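How to prepare a robot arm demonstration for an open day

Last January our lab opened the doors to visitors and I was responsible for the arm station. I had done demonstrations for colleagues before, but never for families with children and people who come in only to get warm.

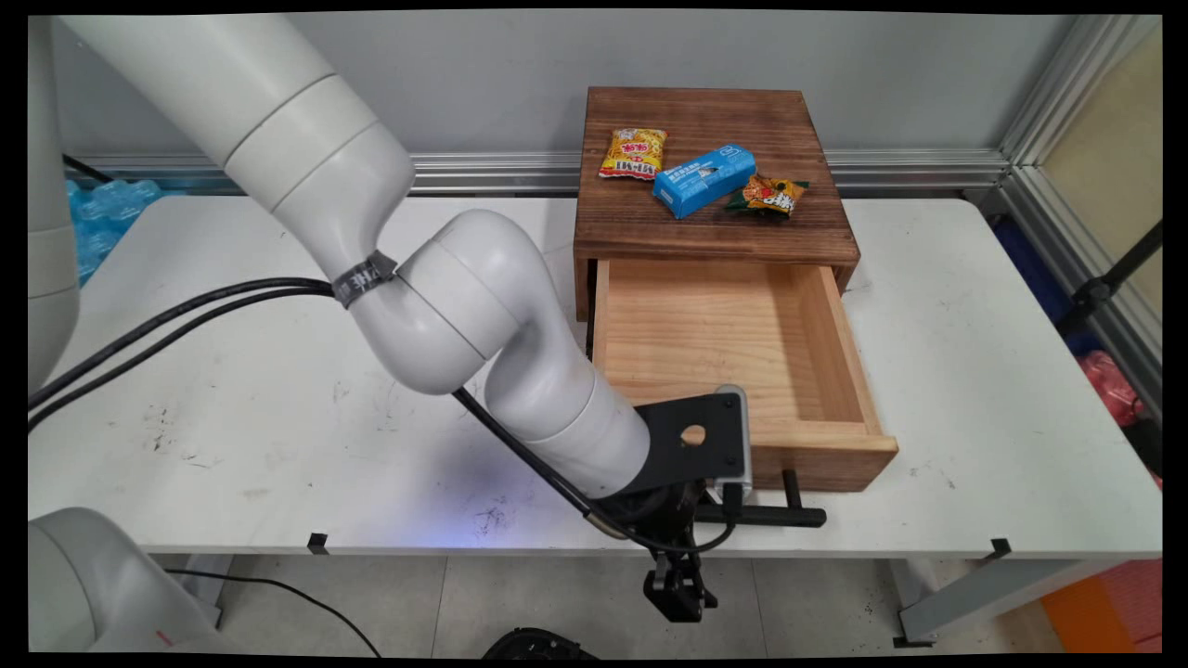
I write down how we prepare it now, so that the next person does not have to learn it in front of the public. The steps are for one arm with a two-finger gripper and one simple task, but most of them will serve for other tasks too.

1. Choose one task and keep it

Our task is the drawer. The arm takes the handle, pulls the drawer open, picks a snack from the top of the cabinet, puts it in the drawer and pushes the drawer closed. Everybody has a drawer at home, and a child of five can say what should happen next.

Dae-han Choo wanted to add a second task with cups. We tried it for two evenings and the change between the two tasks took longer than the tasks. If you have a second arm, leave it switched off during the show unless it has its own operator.

2. Prepare the furniture

Use a small cabinet with a drawer that runs easily. A bar handle is best for a two-finger gripper, as the fingers can go behind it even when the position is a little wrong. Round knobs gave us many problems.

Fix the cabinet to the table. We use double-sided tape under the four corners and press it for one minute. Test with your own hand: pull the drawer until the end, a bit stronger than the arm will do. If the cabinet moves, clean the table and put new tape.

Do not spend time to make the table look new. Ours has old marks and no visitor asked about them.

3. Choose the objects

Take light packages in strong colors, so the people in the second row can see them. We use snack packets and a small box. Soft packets change their shape when the gripper closes, and this is good to show, but put at least one box also, because it is easier to pick and you will want an easy one at the beginning.

Buy more than you need. A packet that has been squeezed all morning gets tired and opens at the seam. Vega Prieto keeps the spare ones in a closed bin, away from the visitors.

4. Secure the cables

Open the drawer by the arm at slow speed and look only at the cables. They should follow the arm without becoming tight at the elbow. Hold them to the arm with a fabric strap, firm, but leave a free loop near each joint. Then repeat at the normal speed. I do this every morning — also when nothing was changed the evening before.

5. Set the speed and the distance

We run at 99 millimeters per second when visitors are present. The controller accepted 100 as well, but our safety form says "below 100" and Waltraud Stöckli reads the forms.

Put the barrier 500 millimeters outside the longest reach of the arm, measured with the gripper on. One person stands beside the stop button and does no other job. This person does not explain and does not take photos.

6. Practice the talk together with the motion

One full cycle with us takes less than two minutes. Write what you will say for each part:

Before the start: what the arm will try to do.
At the handle: how it knows where the handle is.
With the drawer open: ask the visitors which object it should take.
At the end: time for questions, arm stopped.

Please say "try". On our day it missed the handle in front of the biggest group, and Maximiliano Cantero simply said "it will try again" and started the cycle from the beginning. They clapped more for the second time than any group for the first.

7. Between the groups

Bring the arm to its home position. Close the drawer if it was left open, take out what is inside, and place the objects again on the top. We put small pencil marks on the wood for the positions. Check the tape. Drink water.

The questions we got most

Is it strong? Can it open a fridge? What does it cost? Does it do the same movement each time or does it look? Prepare the last one well, the teenagers will ask it and they will not accept a short answer.

If you change the task, send me the new cycle time and I will correct this page.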